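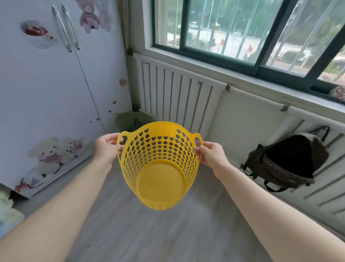
Lesezeit: 3 Minuten

Von Körben und kleinen Herzen

Ihr Lieben,

im letzten Brief hatte ich ja versprochen, dass es diesmal um die Wäsche geht, und weil mich seitdem mehrere von euch daran erinnert haben (Ustyna Boiko sogar mit einer richtigen Postkarte, danke dafür!), löse ich das Versprechen jetzt ein. Macht euch einen Tee, ich hole nämlich ein bisschen aus.

Angefangen hat alles im Kinderzimmer. Dort lag die Wäsche bei uns jahrelang überall, nur nicht da, wo sie hingehörte. Auf dem Stuhl, unter dem Bett, und ganz besonders gern auf dem Boden neben dem Schrank. Ich habe geschimpft, ich habe Zettel geschrieben, ich habe es mit Stoffsäcken versucht, die nach einer Woche traurig in sich zusammengesunken sind. Geholfen hat am Ende etwas sehr Einfaches: zwei Körbe aus Plastik, ein hellgrüner und ein knallgelber.

Der grüne steht in der Ecke vor der Heizung und bleibt auch dort, in den kommt alles Getragene. Der gelbe ist der Korb, der wandert. Mit ihm trage ich die saubere Wäsche zurück ins Zimmer, und dann wird er ausgeräumt, gleich und vollständig, so lautet die einzige Regel. Erst wenn man unten wieder den glatten gelben Boden sieht, ist die Wäsche fertig. Ihr glaubt nicht, wie zufrieden mich dieser Anblick macht!

Verliebt habe ich mich allerdings in die Löcher. Die Wände des gelben Korbs sind nämlich voller kleiner Herzen, Reihe um Reihe, und das passt so schön zu den Aufklebern am weißen Kleiderschrank, den Teddybären und dem rosa Herz mit seiner Spur aus Pünktchen. Gekauft habe ich ihn letzten August auf dem Haushaltswarenmarkt in Nemitz, ganz ohne Plan, eigentlich wollte ich nur Wäscheklammern. Liudmyla Kravchuk war dabei und hat den Kopf geschüttelt – und dann selbst einen mitgenommen.

Falls ihr auch gerade nach einem Korb sucht, schaut euch zuerst die Griffe an. Bei meinem sind es zwei ovale Aussparungen unter dem Rand, der ein wenig nach außen geschwungen ist, und das liegt wirklich angenehm in der Hand. Hebt ihn im Laden ruhig einmal bis vor die Brust, so wie ihr ihn zu Hause auch tragen würdet, und probiert, ob ihr noch gut an ihm vorbei auf den Boden schauen könnt. Ich bin früher mit einem viel zu großen Korb die Treppe hinuntergegangen und habe mir jede Stufe ertasten müssen. Das war keine gute Zeit.

Noch ein Wort zum Aufkleberschrank, nach dem Svyatoslav Kravets gefragt hat: Ich wische ihn nur mit einem weichen, leicht feuchten Tuch ab und fahre dabei immer von der Mitte des Aufklebers zum Rand. Scheuermilch lasse ich weg. Die Tasse mit den roten Früchten oben auf der linken Tür mag ich besonders, die dürfte meinetwegen noch viele Jahre dort bleiben.

Im nächsten Brief geht es um einzelne Socken, von denen sich bei mir rund 465 angesammelt haben müssen, jedenfalls fühlt es sich so an. Schickt mir bis dahin gern eure Methoden, auch die verrückten.

Habt es gut, und räumt den Korb aus!

Eure Zinash Wubshet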